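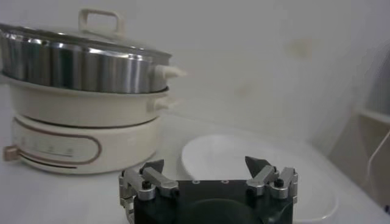

4. 実験:蒸し饅頭の移し替え

4.1 なぜこの作業か

家事ロボットの評価でよく使われるのは積み木、マグカップ、布たたみ。どれも大事だが、台所の作業としては少し遠い。調理の最後にある「鍋から皿に移す」を単独で取り出した評価は、我々が見た範囲では少ない。人なら菜箸かトングで数秒、子供でもできる。ところが機械にやらせると急に難しくなる。対象は柔らかく、つまむと形が変わり、色は皿とほとんど同じ。しかも置き場所は深さのある金属の筒の底。

本節では、双腕ロボットに蒸し饅頭を電気蒸し器から皿へ移させ、どこまで任せられるかを調べる。先に結論めいたことを書いておくと、条件がよければできる。条件が崩れると、かなり早い段階でできなくなる。家の台所で条件がよいことはまずないので、そこをどう読むかが問題になる。

なお第3節で述べた食器の片付け課題とは方策の学習を別にしている。共通なのは入力の形式と制御周期だけ。

4.2 装置と準備

アームはFloster、把持の制御はArico、方策の学習にはDradauを用いた。いずれも第2節の構成から変更なし。グリッパは黒い平行2指のもので、左右とも同じ型。視点は頭部と手首の両方から取る。頭部視点は机全体の配置を、手首視点は指先と対象の関係を見るため。手首視点を切った比較は4.5に示す。

作業台は白。壁も白。皿も白で、饅頭も白い。わざと見えにくくしたと査読者に聞かれそうだが、違う。Demirtaşの試験室にあった机をそのまま使っただけ。ただ結果としては、色の手がかりに頼れない厳しい条件になった。背景を着色した机に替えた場合については今回は調べていない。

配置は左から、ガラス蓋、蒸し器、丸皿。蓋は開始前に人が外して机の左に置く。蓋の開閉を課題に含めるかどうかは最後まで迷った。予備実験では、蓋の取っ手をつかむところまでは安定したが、持ち上げた後に蓋の縁が蒸し器の縁に引っかかる。割れ物なので続けなかった。したがって本節の成功率は「蓋が既に外してある」という前提つきの数字である。ここは読み飛ばさないでほしい。蓋を含めた全工程の評価は今後の課題。

加熱も行っていない。湯気、結露、熱による皮の軟化、どれも入っていない。実際の台所で一番困るのはたぶん湯気で、手首のレンズが曇る。これも前提つき。

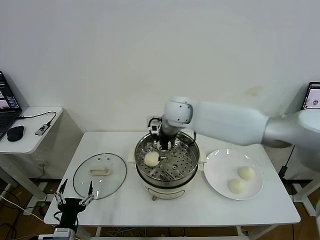
4.3 手順

1試行は、人が饅頭を蒸しかごに並べ、開始の合図を出してから、全部が皿に乗るか、途中で打ち切るまで。饅頭の個数と並べ方は条件ごとに変えた。打ち切りは次の場合。饅頭を机または床に落とした。蒸し器がずれた。同じ饅頭への把持に続けて3回失敗した。操作者が危ないと判断した。最後の条件は主観だが、外すわけにもいかない。操作者は全試行を通してRecep Dönmezが務めた。人が変わると打ち切りの基準も変わるため。

1条件につき12試行。条件は次の5つ。

基準:饅頭どうしが離れ、かごの中央寄りにある。
壁際:1個を必ず蒸しかごの側面に接して置く。
密着:2個を互いに接して置く。
皿移動:皿の位置を手前または奥にずらす。
蓋近接:蓋を蒸し器に寄せ、左グリッパの可動域を狭める。

左腕の役割について。今回の課題で実際に運ぶのは右腕だけで、左腕は待機姿勢を保つ。それなら左腕は要らないのでは、という指摘は学内の発表でも受けた。要る、というのが我々の立場。蓋を扱うときに必要になるし、待機中の腕が邪魔をしないことも家庭では評価の対象になる。実際、蓋近接条件での打ち切りには左腕が関係したものがある(4.5)。

教示データは遠隔操作で集めた。9月中にほぼ終えたが、途中で饅頭の銘柄を変えたため、前半と後半で大きさがわずかに違う。混ぜて学習した。分けた場合の比較はしてない。時間がなかった。

4.4 成功の判定

ここが思ったより面倒だった。皿に乗っていれば成功か。指の跡がついて潰れた饅頭を客に出すか、という話になる。そこで判定を二段に分けた。

移送成功:全部の饅頭が皿の上にあり、床や机に落ちていない。
提供可能:移送成功に加えて、皮の破れがなく、明らかな変形もない。

後者は人の目で判定する。自動化は試みたが、白い饅頭の白い皮の破れは画像からほとんど拾えなかった。判定者が操作者と同じ人物である点は弱い。認める。

図3は、蒸しかごが空で饅頭が皿に集まった状態の配置を示す。移送成功の判定はこのような頭部視点で足りる。提供可能の判定には足りない。裏側の皮が見えないからで、判定時には人が1個ずつ手に取って裏返している。論文で「成功」とだけ書いてある数字を見るとき、どちらの意味なのかは確認したほうがよい。自分たちの過去の報告も含めて。

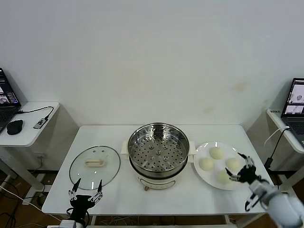
4.5 結果

基準条件では12試行すべてが移送成功。提供可能は2試行を除く全部。失敗した2試行はいずれも皮の破れで、把持力の立ち上がりが早すぎたことによる。力の上限を下げれば破れは減るはずだが、下げると今度は持ち上げ中に滑る。間の値を探すのに相当な時間を使い、結局いまの設定に落ち着いた。最適とは言えない。

皿移動条件は予想より良かった。打ち切りは3試行。手前にずらした場合は問題なく、奥にずらした場合に集中している。アームの肘が伸びきる手前で手首の向きが変わり、饅頭を置く瞬間に皿の縁に指先が当たる。饅頭は無事でも皿が動く。皿が動くと、次の饅頭の置き場所がずれる。ずれたまま続けるので、あとの饅頭ほど危ない。

密着条件は悪い。移送成功は5試行にとどまった。接した2個の間に指を入れる隙間がなく、方策は2個まとめてつかもうとするか、上から押しつけるかのどちらかになる。人はここで片方を少し転がしてから取る。教示データにもその動作は含まれているのに、学習した方策からはほとんど出てこなかった。回数が少なかったせいか、押す動作と把持前の接近が画像上区別しにくいせいか、切り分けはできていない。

壁際条件が一番悪い。移送成功は3試行。理由ははっきりしていて、2指のうち外側の指が入らない。蒸しかごの側面と饅頭の間に指を通すには、手首を傾けて斜めに差し込む必要がある。傾けると今度は手首のカメラがかごの縁に近づきすぎる。接触の手前で方策が止まる例が目立った。止まるのは安全側の振る舞いで、悪いことばかりでもない。ただし作業としては終わらない。

蓋近接条件は移送そのものには影響しないはずだった。右腕の動作は基準とほぼ同じなので。それでも2試行で打ち切った。待機中の左グリッパが胴体の揺れで動き、指先が蓋に触れたもの。蓋に傷はなかった。触れただけで打ち切りにするのは厳しいかもしれないが、相手はガラスなのでこの基準のままにする。

手首視点を切った比較は基準条件のみで行った。移送成功は12試行のうち5試行まで落ちる。頭部視点だけではかごの底の奥行きが読めず、指先が饅頭の上で空を切る。かごの底に細かい穴が並んでいることも関係していそうだが、穴のない底で試したわけではない。推測。

4.6 失敗の内訳について

条件をまたいで見ると、失敗の大半はつかむ前とつかむ瞬間に起きている。いったん持ち上がった饅頭が運搬中に落ちた例は少ない。従来、柔軟物の搬送では運んでいる間の保持が難所とされることが多く、我々もそのつもりで把持力の制御に労力を割いた。配分を間違えたかもしれない。この課題に限れば、狭い容器の中での指の入れ方に手をかけるべきだった。

もう一つ、置く動作。皿の上に既に饅頭があると、置き場所の候補が減る。方策は皿の中心を好む傾向があり、最初の1個を中央に置いてしまうと残りが縁に追いやられる。人は最初から端に置く。先を見越した配置は今の方策では扱えていない。皿が大きければ問題にならないので、道具側で逃げることもできる。家の皿がいつも大きいとは限らないが。

つかみ直しも見ておく。皿に置いた後で指を開いても、皮が指に付いて饅頭がついてくることがある。操作者はこれを手首を小さく回して外していた。方策もこの動作は再現した。密着条件の転がしは再現せず、こちらは再現する。違いの理由は分からないが、置いた後の回しは毎回ほぼ同じ場所で起こるので、学びやすかったのだろう。

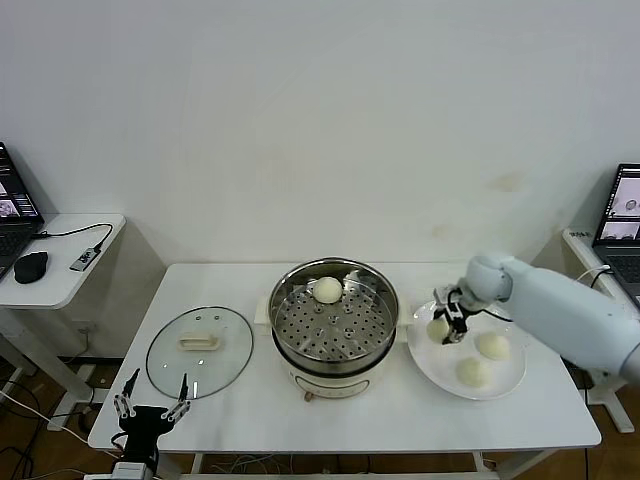 4.7 家庭で使えるか

現状では使えない、と書くのが正直なところ。もう少し分けて書く。

饅頭が離れて並び、蓋が開いていて、加熱されておらず、皿が手の届く位置にある。この条件が揃えば移送はできる。業務用の蒸し器のように、並べ方を人か機械が決められる現場なら、この条件は作れる。つまり店の厨房のほうが家より先。これは第3節の食器課題とは逆の傾向で、食器のほうは家庭の少量の片付けで先に実用の線に近づいていた。

家庭では、饅頭は膨らんで互いにくっつき、かごの側面にも付く。密着条件と壁際条件がまさに普段の状態にあたる。そこで成績が一番落ちているのだから、平均の成功率を一つ出して「できる」と言うのは誤解を招く。このため本論文では全条件の平均をあえて載せていない。

速度にも触れておく。遅い。人の操作者が遠隔で行うよりさらに遅く、人が手で行うのとは比べるまでもない。ただ、待てる作業なら遅くてもかまわないという使い方はある。饅頭は冷めるので、この課題ではそうもいかないが。

準備の手間も数字に出ない。蓋を外す、饅頭を並べる、皿を置く、ケーブルを足元からどける、破れた饅頭を交換する。1試行のロボットの動作時間より、その前後の人の作業のほうが長いことが珍しくなかった。自動化の効果を言うならこの時間も引くべきで、今回は記録していなかったため引けない。次の実験では時刻を残すようにするする予定。

4.8 制約

饅頭は1種類の形のみ(銘柄は途中で変更)。蒸し器も1台。照明は一定。操作者と判定者が同一。試行数も各条件12で、条件間の細かな差を論じるには足りない。壁際と密着の順位は入れ替わりうる。一方、この二つと基準条件との差は大きく、試行を増やしても傾向は変わらないと見ている。

指先の形状も固定した。薄い指に替えれば壁際条件は改善する見込みがあるものの、薄い指は皮を破りやすい。両立する形状の検討はDemirtaşで進めており、蓋の開閉を含む課題とあわせて別稿で報告する。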